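Against the Single Bin
Kuldeep Rawat

The argument for sorting small household items by type is usually made on grounds of neatness. I think it should be made on grounds of retrieval time, and that most published advice gets the unit of sorting wrong.

A typical guide tells the reader to buy a divided drawer insert and give each category a compartment. Hair ties go with hair ties, batteries with batteries. The Hollenstein insert, which I used for two years, has 24 compartments and assumes that the owner already knows the categories. Few owners do. After a month the compartments hold whatever was in the hand when the drawer was open.

A shallow open tray performs better for anything handled daily. The contents lie in one layer, so the search is visual and ends quickly. Depth is the variable that matters. Once objects can rest on top of each other, the search becomes manual, and small elastic items are the worst case: they tangle, and they migrate to the bottom. 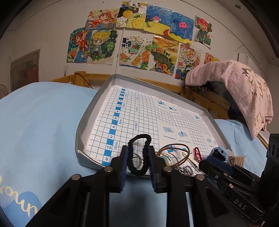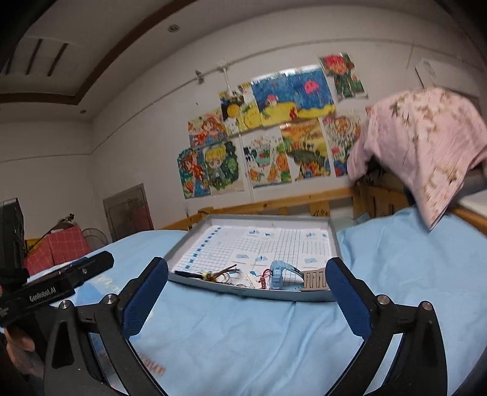

Shallow trays, each with a blue grid inside.

Page last changed: 15 Dec 2024

A printed grid under the contents is a cheap improvement. It gives each object a position that can be remembered, and it makes an absence noticeable. Ibrahim Garba has objected to me that a grid is only a divided drawer without walls. I accept the comparison. Walls fix the size of a category in advance — a grid leaves it open, and a category that grows can take the next few squares.

The usual case against open trays is dust, and it is a fair one. A tray left out needs emptying and wiping. In Wetummont, where I live, the heating comes on in November and the dust with it, so I wipe mine every 3 weeks through the winter. I consider that an acceptable cost. A closed drawer also collects dust, at a rate its owner rarely checks.

Lidded boxes have their place for items used less than once a month. Spare fuses belong in a lidded box, labeled on the short side. My disagreement is with the practice of treating daily items the same way, then blaming the household when the lids stay off. A storage method that depends on an extra motion at every use will be abandoned, and the design should allow for that from the start.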